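关于双臂遥操作示范采集工作的若干记录

最后更新:十二月

本人自参与 Nalemell 项目以来,主要承担双臂遥操作示范的采集与复核工作。项目由 Stirken 实验室组织实施,主从控制软件采用 Arumugam,数据整理与回放使用 Drament。相关技术报告已由项目组另行编写,本文仅从操作员及复核人员的角度,就采集过程中的若干做法作一记录,内容属个人意见,不代表项目组立场。

一、任务范围

现阶段采集的任务均为桌面整理类,即由操作员通过一对主臂,控制工作单元内的两台从臂,完成抓取、转移、装袋、归位等动作。每条示范自双臂离开初始位姿时开始记录,至双臂恢复初始位姿时结束。示范内容包括各关节角度、夹爪开合量以及多路图像,由 Drament 按统一时间轴对齐后入库。

任务指令以一句话为限,例如“把包子放进红色容器”“把袋口撑开”。指令过长时,操作员往往在执行中途改变次序,复核时难以判断该条示范究竟对应哪一句。经讨论,第 2 版任务书将所有复合指令拆开,每条示范只对应一个目标。此项调整使单条时长缩短,操作员的疲劳情况亦有所缓解,但换场次数明显增加,整体进度与原先大致持平。

二、操作员的准备

新操作员上岗前须完成三项练习:空载往返、单臂抓放、双臂配合。空载往返看似简单,实为最易暴露问题的一项。主臂与从臂之间存在尺寸差异,初学者习惯以自身手部位置推断夹爪位置,因而在接近台面时容易下压过度。练习期间要求操作员只看从臂,不看自己的手,直至能够连续平稳地完成往返。

单臂抓放练习使用形状规则的木块。双臂配合练习则要求一侧夹持、一侧操作,夹持侧在整个过程中不得晃动。多数人的惯用手一侧进步较快,另一侧则长期滞后。采集安排上曾尝试让操作员始终以惯用手承担主要动作,所得数据左右严重失衡,后改为按批次轮换。轮换初期废弃率上升,约谈操作员数次,意见不一,最终仍予保留。

Usha Rajan 负责操作员培训,其编写的练习手册对握持姿势规定甚细,包括肘部须有支撑、腕部不得长时间外翻等。本人初时认为有些条款过于繁琐,连续操作一个下午之后,对肘部支撑一条已无异议。

三、腕部视角与抓取动作

复核工作中,腕部图像占用的时间最多。外部视角用于判断任务是否按指令进行,夹爪与物体之间的细节则须以腕部图像为准。两路图像在 Drament 中并排播放,复核人员可逐帧推进。 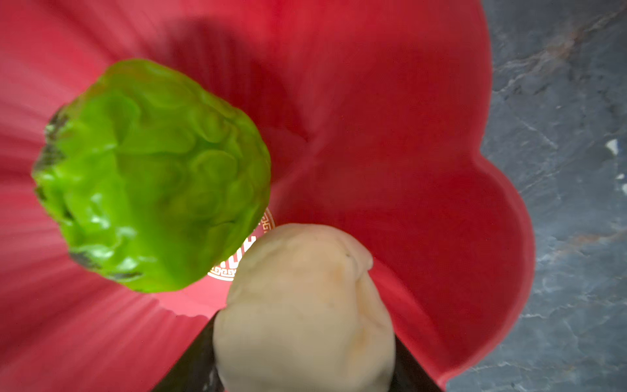

软质或表面不规则物体的夹持,是本阶段示范教学的重点之一。操作员在主臂上感受到的阻力有限,闭合夹爪时主要依靠目视判断,稍有迟疑便会夹偏,稍一用力又会使物体变形或滑出。腕部图像在此类环节中价值较高:以本幅为例,两根黑色夹指分列于米白色、形似包子的物体两侧,红色容器内左侧另有一件近似卷心菜的绿色物件,二者位置相近,夹指的朝向因而需要格外留意。复核表中为此单设一栏,名为“邻近物余量”,由复核人员填写“充裕”“可接受”或“不足”。填写“不足”的示范并不直接废弃,须由第二人再看一遍。

此外,容器内壁的反光与纹理对图像有一定影响。带花边的容器在腕部视角下轮廓并不完整,往往仅能看到一两处凸出的边缘,策略模型若仅凭边缘判断容器位置,可能产生偏差。项目组内有意见认为应换用素色平底容器,以便先将基本动作学好;亦有意见认为日常器物本就多有花纹,宜尽早纳入。本人倾向后者,惟建议在同一任务中适当增加容器摆放角度的变化,以免模型将某一花纹朝向误当作放置依据。

关于抓取时机,现行要求为:夹爪到位后应有短暂停顿,再行闭合;闭合后应有短暂停顿,再行提起。停顿的长短不作硬性规定,以回放时可以清楚分辨为度。部分熟练操作员动作连贯,几乎不作停顿,观感甚佳,但训练所得的策略常在未夹稳时即行提起。反之,停顿过长亦不可取,模型会在同一位置反复犹豫。此处分寸难以用文字说明,目前仍以示范录像带教为主。

四、双臂配合与装袋任务

装袋任务是目前所有任务中废弃率最高的一项。塑料袋质软,形状随接触而变化,每次摆放均不相同,难以规定统一的起始状态。任务书仅要求袋口朝上或朝向任一从臂,提手不得打结,其余听任自然。

操作上的主要困难在于进入袋口的角度。夹爪若自正上方垂直下探,腕部连接件容易遮挡外部视角;若自侧面进入,又容易挂住提手。操作员现多采用略带倾斜的下探方式,先以一指探入,确认未与袋壁粘连后再继续。另一臂是否参与撑开袋口,由操作员视情况决定,但一经参与,便不得中途撤出,以免示范中出现无法解释的动作。

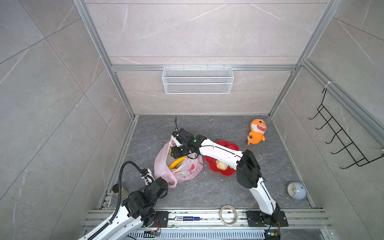

装袋任务工作单元全貌,右臂夹爪位于粉色塑料袋上方。

台面物品的布置同样影响示范质量。除任务涉及的物品外,台面上另置若干不相关物品,如鲨鱼毛绒玩具、浅蓝色闹钟、灰色小杯等,目的在于使模型不致将“台面上唯一的东西”当作目标。布置时应避免将此类物品置于两臂的常用路径上。毛绒玩具体积较大,宜靠后摆放;闹钟与小杯宜靠近两侧。每录制若干条后应重新布置一次,重新布置时任务物品与其他物品须一并移动,只移动其中一类,等于向模型提供了额外线索。

线缆管理亦须在此一并提及。夹爪处的细线缆在大幅度转腕时会向上拱起,虽未影响动作,但有可能进入外部相机视野,形成遮挡。操作员应尽量避免腕部连续同向旋转,必要时先回转再继续。前侧横梁上的零散用品,如胶带、记号笔等,以不妨碍从臂运动为限,每班结束时由当班人员归置。

五、废弃与保留的标准

截至目前,累计录制示范 1,540 余条,经首轮复核保留 951 条。首轮标准较严,凡出现碰撞、二次抓取、明显停滞或目标混淆者一律不予保留。标准执行一段时间后,有同事提出,二次抓取未必全无价值:操作员首次未能夹稳,随即调整角度重新夹取,此类过程恰为模型所缺。经重新审看,将其中调整动作清晰、结果符合指令的部分补入,保留总数增至 1,049 条。

补入部分单独加注标签,训练时可按比例取用。就本人所见,完全不用此类示范,模型在首次失手后往往停在原处,或在空夹状态下继续执行后续动作;用得过多,则模型似有先试探一次再抓取的倾向,动作拖沓。合适的比例仍在试验之中,尚无定论,此处不作推荐。

碰撞一项的认定曾有争议。夹爪与台面轻微接触是否算碰撞,各人理解不同。现行办法为查看关节电流曲线,曲线有突起者记为碰撞,无突起者由复核人员依图像判断。此办法对装袋任务并不完全适用,袋壁牵扯亦会引起曲线波动,故装袋任务仍以图像为主。

目标混淆多发生于指令措辞含糊之时。例如指令写作“拿起圆的那个”,台面上可称圆形的物品不止一件,操作员各有理解,均不能算错。此后任务书规定,物品名称须采用统一词表,词表之外的称呼不得使用。词表由 Usha Rajan 维护,增补须书面提出。词表中“碗”“盘”“盆”的区分至今仍有分歧,一件浅口深腹、带花边的器物,三种叫法均有人使用,暂以“红色花形容器”代之。

六、操作员之间的差异

同一任务由不同操作员示范,风格差别相当明显。有人习惯先移至目标正上方再垂直下降,有人习惯沿斜线直接接近;有人放置物品时贴近容器底部才松开,有人在稍高处即松开。单独看来均属合格,混合训练后,策略却可能在两种做法之间摇摆,表现为接近目标时轨迹抖动。

项目组对此采取的办法较为温和,仅就松开高度作出统一规定,即物品应贴近容器内底或已有物品后再松开,接近路径则不作限制。本人认为路径的多样性应予保留,但建议在数据中记录操作员代号,以便日后分组比较。Drament 现有字段可以容纳该项信息,早期批次未填,正在根据排班记录补录,进展较慢。

疲劳因素亦应计入。从复核结果看,每班末段的废弃率高于前段,其中惯用手另一侧的问题尤为集中。现行排班已将连续操作时间缩短,中间穿插复核工作。由操作员复核他人示范,一则可得休息,二则对自身动作亦有参照作用,反馈总体良好。唯一的不便在于复核口径因此更难统一,每周须抽出时间集中对照若干条有争议的录像。

七、后续安排

下一批次拟增加两臂之间直接交接物品的任务,即由一侧夹爪递出、另一侧夹爪接取。该动作对时序要求较高,递出一侧须待接取一侧夹稳后方可松开,而操作员同时控制双臂,容易两侧同时动作。Usha Rajan 已着手编写相应练习,初稿建议以口头报数配合,先报接取,再报松开。本人试作数次,报数确有帮助,惟主臂麦克风未关闭时,报数声会一并录入,开始前应予检查。

另,Arumugam 近期更新后,主臂的重力补偿参数有所变化,手感较前偏轻。已录批次不受影响,新批次开始前,各操作员须重新完成空载往返练习,结果登记于练习手册附页。附页格式尚在修订,暂按旧式填写。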